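Drodetis 양팔 작업 데이터 카드: 음향·네트워크 장비 정비대

작성: Arnel Dumlao, Kristine Macaraeg
최종 수정: 2025년 6월 8일

개요

Drodetis는 Pridberg 장비 대여 센터의 반납 정비 공정에서 수집한 양팔 로봇 조작 기록이다. 행사장에서 돌아온 마이크, 스탠드, 네트워크 스위치, 장착용 브래킷을 정비대에서 분류하고 재배치하는 작업을 다룬다. 공정 일부를 로봇으로 옮기면서 정비 담당자의 업무가 어떻게 바뀌었는지에 관한 기록도 별도 파일로 포함한다.

구성

에피소드 수: 1,034
작업 유형: 17
정비 담당자 업무 일지: 14명분
학습용 분할: 800 에피소드, 나머지는 검증 및 평가용

폴더 구조

episodes/ 에피소드별 관절 상태, 그리퍼 명령, 영상
tasks/ 작업 유형 정의와 종료 조건
worklog/ 담당자 업무 일지(익명 처리)
splits/ 분할 목록

에피소드 하나는 작업 지시 하나에 대응한다. 중단된 에피소드도 삭제하지 않고 status 필드에 aborted로 표기하였다. 중단 사유는 abort_reason에 자유 서술로 들어 있으며 표기가 통일되어 있지 않다.

수집 환경

정비대는 칸막이로 둘러싼 셀이며 로봇 팔 두 대가 앞쪽 양 모서리에 설치되어 있다. 영상은 고정 카메라로 촬영하였다. 원격 조작은 센터 소속 정비 담당자가 직접 수행하였다. 외부 조작 인력은 쓰지 않았다. 조작자는 사전 교육을 이수한 뒤 투입되었고, 교육 중 기록은 배포본에서 제외하였다.

물품의 초기 배치는 담당자가 정한다. 실제 반납 상태에 가깝게 두도록 하였으므로 물품 간 간격과 방향은 에피소드마다 다르다. 공구가 셀 안에 남아 있는 경우도 그대로 기록하였다.

업무 변화 기록

worklog/에는 도입 전후의 시간대별 업무 항목이 들어 있다. 요약하면 다음과 같다.

물품을 집어 옮기고 정렬하는 시간은 줄었다. 대신 초기 배치, 중단 시 복구, 결과 확인이 새 업무 항목으로 추가되었다. 3월 이전 일지에는 이 세 항목이 없고 모두 '기타'로 합산되어 있으므로 전후 비교 시 주의해야 한다.

케이블 점검과 수리 판정은 계속 사람이 맡는다. 외관만으로 판정하기 어려운 고장이 많고, 이력 관리 시스템 Taletti의 입력 권한도 담당자에게만 부여되어 있다.

교대 방식도 변경되었다. 종전에는 한 사람이 입고부터 출고까지 맡았으나 현재는 셀 담당과 점검 담당을 나누고 교대조마다 순환한다. 일지의 의견란에는 반복 동작이 줄었다는 기록과 중단 알림 때문에 점검 작업이 자주 끊긴다는 기록이 함께 있다. 의견란은 원문 그대로 두었으며 점수화하지 않았다.

셀 내부 예시 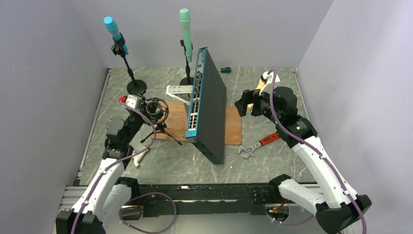 그림 1. 정비 셀 내부. 합판 위의 네트워크 스위치와 쇼크 마운트, 뒤쪽의 마이크 스탠드 두 개.

알려진 한계

세워 둔 장비가 뒤쪽 물품을 가리는 경우가 있다. 가림 정도에 대한 주석은 제공하지 않는다.

쇼크 마운트의 탄성 코드처럼 변형되는 부분은 상태 라벨이 없다. 파지 위치는 그리퍼 자세로부터 추정해야 한다.

브래킷은 좌우형을 구분하지 않고 bracket 하나로 표기하였다. 스탠드도 탁상용과 일반형이 같은 라벨을 쓴다.

업무 일지는 한 센터의 기록이다. 다른 사업장의 인력 배치나 작업 시간을 추정하는 근거로 사용하지 않는다. 담당자 개인의 성과 평가에 사용하는 것은 이용 조건에서 금지한다.

변경 이력

v1.1 중단 에피소드의 status 누락분 보완. 업무 일지 항목명 통일.
v1.0 최초 배포.

문의

에피소드와 분할 목록은 Arnel Dumlao, 업무 일지와 이용 조건은 Kristine Macaraeg가 담당한다. 라벨 오류를 제보할 때는 에피소드 번호와 해당 구간의 시작 시각을 함께 적는다.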